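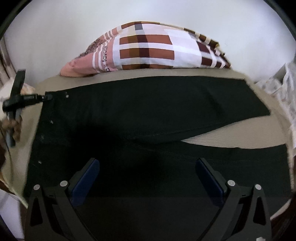 ## Bringing faded dark clothes back with a washing machine dye

Black and navy cotton goes grey long before it wears out. If the seams are sound and the elbows haven't gone, one evening's dyeing will give you another couple of years. These notes cover cotton, linen and viscose in an ordinary front loader. Wool and silk need a different dye and a pan, and are left out.

I use Carbone, a powder sold in tubs by Tundale. Their black is shade 2192 and their navy is 2859. Other powders work the same way, but go by the packet for amounts and temperature if it disagrees with me.

### Check the label first

Look for the fibre content, usually on the side seam near the hip.

- All cotton, linen or viscose: takes the full colour.
- Cotton with a little elastane: fine, though I would stay off the hottest programme if you want to keep the stretch.
- Half polyester: comes out at half strength, often a bit brown. Black on a charcoal garment will pass. Black on a pale one won't.
- All polyester, acrylic or nylon: leave it.
- Anything waxed, coated or showerproof: leave it.

Stitching is nearly always polyester and stays the colour it was. On a faded black pair of trousers this hardly matters, as the thread is usually still black. On jeans, the orange stitching will stay orange.

Bleach marks are the other thing to look for. Dye will cover them, but they tend to show as a slightly different shade in daylight. Mafalda Prata goes over them beforehand with a fabric pen and leaves it to dry overnight, and hers come out better than mine.

### What you need

- the tub of dye
- ordinary cooking salt, in the amount given on the packet
- rubber gloves
- kitchen scales
- an old towel you don't mind spoiling
- normal detergent, with no bleach or whitener in it

### 1. Weigh the clothes dry

Dye is sold by the weight of dry cloth. If you put in more than the tub is meant for, everything comes out paler and you will have to do it again. Trousers weigh more than people expect. Two pairs of heavy cotton ones can use up a whole tub by themselves.

My machine is rated at 7 kilos, but that is a washing load and has nothing to do with dyeing. Keep the drum less than half full so the cloth can move. Packed clothes come out with pale creases, and those are hard to shift.

### 2. Wash them

Run the clothes through a normal wash with detergent and no softener. Softener leaves a film that keeps dye off in patches, so if you use it every week, wash twice. Deodorant marks under the arms do the same. Rub a bit of washing-up liquid into them before the wash.

Don't dry anything afterwards. It goes into the dye damp.

### 3. Get everything ready for the drum

Do up zips and undo buttons. Turn out the pockets and brush the fluff out of the corners. Open out turn-ups and rolled sleeves. Leave the clothes the right way out.

Shake each piece as you pick it up. Legs that have wound round each other in the wash need pulling apart now.

### 4. Load the dye

Put your gloves on. Open the tub inside the drum, tip the powder in, put the salt on top and then the clothes on top of the salt. Wipe the door seal with a damp cloth before you shut it -- a few loose grains there will mark the next white wash.

Don't use the drawer unless your packet tells you to. The powder clumps in it.

### 5. Run the programme

Set a cotton programme at 60 degrees. Turn off any eco or quick setting. You want the long version, and on some machines the eco button lowers the temperature without changing what the display says.

Let it finish. Stopping halfway to have a look gives you a tide mark.

### 6. Wash again

As soon as it ends, add detergent and run the same programme a second time with the clothes still in. This takes out the loose dye. For black I do a third, shorter wash, which the packet doesn't ask for.

Take the clothes out and run the empty machine once, hot, with detergent. Wipe the seal again, including the fold underneath.

### 7. Dry

Hang them in the shade, spread out, with the old towel underneath for the first hour. Wet cloth looks much darker than it will end up, so leave any decision about a second tub until the next day.

### If it comes out patchy

Usually the cause is an overfull drum or softener. Wash the piece twice with plain detergent and dye it again with half the load. Going over navy with navy works well enough. If that fails, go over it with black.

Pale shiny lines along the seams are wear, and dye doesn't do much for them.

### Keeping the colour

Wash dark things inside out, cool, with other dark things, and expect some colour to come off in the first few washes. Keep them off a sunny line. I dyed two work shirts last August and dried them outdoors all month, and the shoulders had gone by the end of it.

Huw Gape wrote to ask about dyeing a canvas bag with leather handles. Take the handles off if they are stitched on and you can face sewing them back. If they are riveted, I wouldn't put the bag in the machine.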